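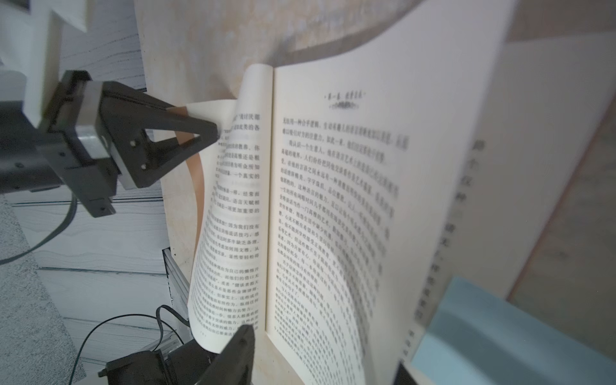 Keeping the page turner turning: a morning with Hinata Oshima

I got to Pleltgate a little before 9, which Hinata Oshima considers the middle of the day. She had coffee going and a hex key behind one ear, and she was talking before I'd found somewhere to put my coat.

Hinata looks after the two-armed book cell at Grundadell. One arm gets hold of a page by the corner and brings it over, and the other one comes in low near the book. I figured the software would be what keeps her busy. Nope!

"It's fingers," she said. "Fingers and cables. I could do this job with a flashlight and a bag of little bolts."

The page-arm finger is a black open triangle, and it bolts on near its base, so that's where she starts. She wiggles it by hand first, then puts the key on. If there's any play at all, the pinch lands a hair off and the page slides out (or worse, comes up as two pages). She showed me her notebook, where the same line kept coming up: "L finger, snugged."

I asked why paperbacks, since they seem like the most annoying thing you could pick. She laughed pretty hard at that.

"They are! A hardcover lies there like a good dog. A paperback wants to close. You lift one page and it makes this big arch, and the paper's pushing back on you the whole way over. The Chinese novels we got in August were super springy near the front. Chapter one was a fight every time."

Her trick is to set the grip close to the spine and take it slow. She starts at 30 percent speed with any new book and doesn't touch that number until she's had 6 clean turns in a row. One miss and the count goes back to zero. I watched her lose it at five, and there was some language.

Then there are the cables. The one off the gripper hangs in a loop, and she's fussy about how long that loop is. Too short and it tugs at the wrist when the arm reaches out, too long and it drags across the paper. "My old boss Tanabe used to tape his down flat. Looked beautiful. He replaced a lot of cables."

Before I left I asked about the sticker on her toolbox that says 541. That's her record for turns between adjustments, set on a beat-up travel guide over at the Nesness site.

"I've never gotten close to it here," she said, already back down at the bench with the key. "I think it's the humidity. Or the book. Hand me that rag?"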